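From: Seo
To: birngate-practice
Date: November 1, 2023
Subject: Re: draft 8 of the home recording rules, clothing on beds

Gintarė Mockus wrote:

> I have read draft 8 twice now and I have trouble with the part on
> clothing. It reads as if every bed in every home were a clean white
> table. Our operators go into bedrooms where people live. The draft
> says "clear the work surface" and then gives no idea of what the
> work surface is. Is it the whole bed? Is it the part under the
> garment? One operator moved everything off the bed and onto the
> floor, and another moved nothing, and both said they were following
> the draft.
>
> Second point. "Both fingers must be visible at all times" is fine
> with me, but the check at Drerker rejects clips where one finger tip
> goes under cloth. That happens in every fold. We can't have a rule
> that fails every good clip.
>
> Third, screens and papers. The draft has one line on this, and it
> comes after the part on batteries. I would like it much earlier.
>
> Fourth, and smaller: is 120 seconds the limit for a clip or the
> target? People here read it both ways.
>
> Gintarė

Thanks for going through it. I'll take your points in order, with the wording I'd like to put in the next draft. Please reply under the part you disagree with so that we can keep the threads apart.

1. What counts as the work surface

You're right that the draft doesn't say. My proposal:

"The work surface is the area covered by the garment when it is laid flat, plus one hand's width on every side. Clear this area before recording. Leave the rest of the room as the household keeps it, except for items covered by the privacy section."

I would keep the second sentence even though a few people have asked for tidier rooms. A bedroom with a storage box piled full in the corner and things lying along the side of the bed is a normal bedroom, and if we ask for less we'll get 2000 clips of the same bare mattress. Patterned bedding stays too. There was a request from the Drorero side to ban printed quilts on the grounds that they are hard to segment. I don't agree, and I don't think a rule about how people should record is the place to fix a segmentation problem.
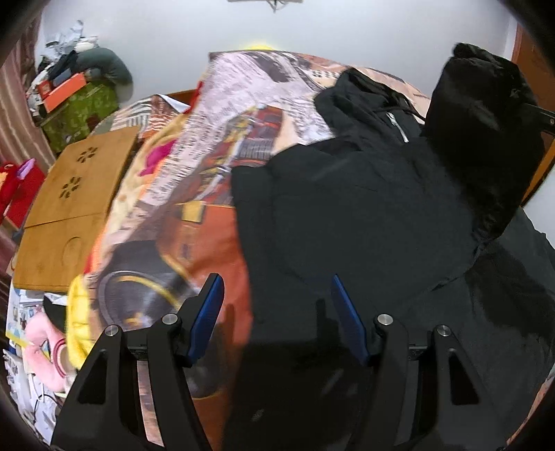
Dark garment laid out on a printed bedspread, jaws open, both pads in view.

What I'd want an operator to check before starting on a setup like this is short. Jaws open. Both blue pads in view. The garment laid out far enough that its edges can be told apart from whatever else dark is on the bed. That last one is missing from the draft and I'd like to add it. Black cloth next to more black cloth is the most common complaint from the labelers, and the operator can usually deal with it in a few seconds by sliding one of the two away. Suggested wording:

"If another item of similar color touches the garment, move it out of the work surface or say in the notes that it is there."

The shadow of the fingers is something else that comes up. Shadows on the cloth are allowed. Please don't let anyone add a lamp to get rid of them. A lamp that stands in one home and not the next gives us a lighting change with no record of it, and the operators then trip on the cord.

2. Visible fingers

Agreed, the sentence is wrong as written. It was meant for the start pose and somebody (me, I think) copied it into the general part. New text:

"At the start and end of each clip both fingers and both pads must be in view and clear of the cloth. During the task a finger may go under or behind the garment for as long as the task needs."

I'll write to Drerker about the check. They'd need to apply it to the first and last second only. Until that is changed, please don't delete clips that were rejected for this. Put them in the hold folder with the word "tip" in the note and we'll run them through again.

There is a related question about starting pose height. Draft 8 says "at a comfortable height," and I've seen that read as anything from touching the bed to arm's length. I would rather not give a number, as beds differ. "High enough that the collar and at least one long edge of the garment are both in view" should do it for jackets and shirts. For trousers, waistband and one leg. Socks and other small things we can leave alone.

3. Screens, papers and other things with information on them

Yes, this moves up. It'll be the first section after the one on consent. It also needs more than a line, so I have split it up:

Screens. Phones, tablets, laptops and televisions in the room should be off or turned away from the bed unless the task uses them. If the household wants one left on, ask what it is showing, and write down the answer. A lit screen with a picture or a pattern on it may stay if the household agrees. A lit screen with messages, mail, a calendar, a map or a video call may not.

Papers. Letters, prescriptions, bills and anything with a name or an address goes face down or out of the room. Printed packaging may stay. Text printed on fabric is fine and needs no note.

Photos of people. Out of view, or covered, including the ones on the wall. This doesn't apply to pictures printed on bedding or clothes that were bought that way.

Indicator lights. We had a long exchange in the spring about green and red lights on devices. My view is still that they carry no information and can be ignored. 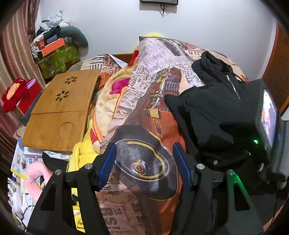 Hooded zip-up jacket on the right side of the bed, device resting on it with the screen on.

With a device lying on the garment, as above, the operator has two things to settle, and the draft handles neither well. One is the screen, which goes by the rule I just gave. The other is whether the device is part of the task. If the task is "clear the jacket, then fold," it stays where it is and moving it is the first step. If the task is "fold the jacket," it is an obstacle and comes off before the clip begins. What I don't want is the operator deciding halfway through. So:

"Anything resting on the garment at the start of the clip must be named in the task line. If it isn't named, remove it before you start."

For anything with glass I'd also add that it should be set down somewhere flat when it is moved, well away from the edge of the bed. The pads hold a flat tablet badly if it is picked up by one corner, and we don't want the household's things on the floor. The person operating may use a free hand for this between clips. Never during one.

4. Clip length

It is a limit. 120 seconds, then stop, even if the garment is half folded. Mark it "unfinished" and start again with the garment laid out fresh. There's no target. A short clip that completes the task is fine, and I'll take the word "about" out of that sentence, which is probably what caused the two readings.

Zippers

Nobody raised this one, but I'd like an opinion. The draft says zippers should be closed before folding. Of the 51 homes so far, most kept their jackets open, and people there fold them open. I'm leaning toward "leave the zipper as you find it and note open, closed or partly closed." It costs one more field in the form. Gintarė, your operators fill in more of those forms than anyone, so if you say it's one field too many I'll drop it.

What happens next

I'll put the wording above into draft 9 and send it to the list with the changes marked. The sections on batteries, cleaning the pads between homes and labeling the cases stay as they are. The consent section is with the legal people at Birngate and I have no news on it, except that they want "household" defined, and they want it to include guests who are staying the night.

The new version should apply to recordings from the start of December. Clips made under draft 8 don't have to be redone. If you have some with a screen in them and you aren't sure which side of the rule they fall on, send me the clip numbers off list and leave the files where they are for now.

Seo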